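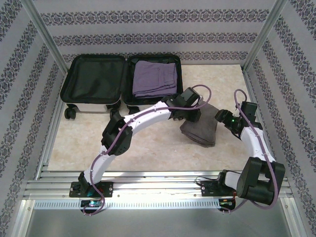

Mateja Kneževič reckons most of us pack our suitcases backwards, putting in the shoes and the wash bag first and then squashing our poor clothes into whatever corners are left, and by the end of a very full afternoon at the Cumlow community hall there were plenty of heads nodding in agreement.

The packing afternoon was the first of its kind in Cumlow, and if the queue for tea was anything to go by it won't be the last. It was put on by the Daltlow Travel Club, which has been going for 12 years and is better known for its coach outings than for its folding, and 100 tickets went in less than a week (at two pounds each, with a scone, you can see why!).

The lesson began with trousers, the thing people said they dreaded most. Lay them flat, bring one leg over the other, smooth them down with the side of your hand and fold from the hem up towards the waist, so that the waistband finishes along one edge and you can find the right pair later without turning everything out. Trousers then go into one half of the case on their own, as a flat base, and the other half is left clear until you know what else is really coming with you. That last part caused a good deal of chatter, with several people admitting that they start filling both sides at once and then have to kneel on the lid.

Towels came next. A bulky one is better folded into a plain rectangle than rolled, we were told, and it doesn't matter a bit if the edges come out soft or slightly uneven, as towels will do that whatever you try. It should wait beside the case and go in near the end, over the top of the shirts, where it stops them sliding about when the case is stood up on its wheels.

There was a lively half hour on whether to roll or fold T-shirts, which ended with the room split down the middle and everybody still friends. A raffle for a set of packing cubes, given by Hajji Luggage on the High Street, was won by ticket number 1457, and the afternoon raised a very welcome sum towards new curtains for the hall.

A second session, on packing for a family in a single case, is planned for September. Tickets will be on sale at the Dernometti café from the start of August, and you are asked to bring your own suitcase and a towel.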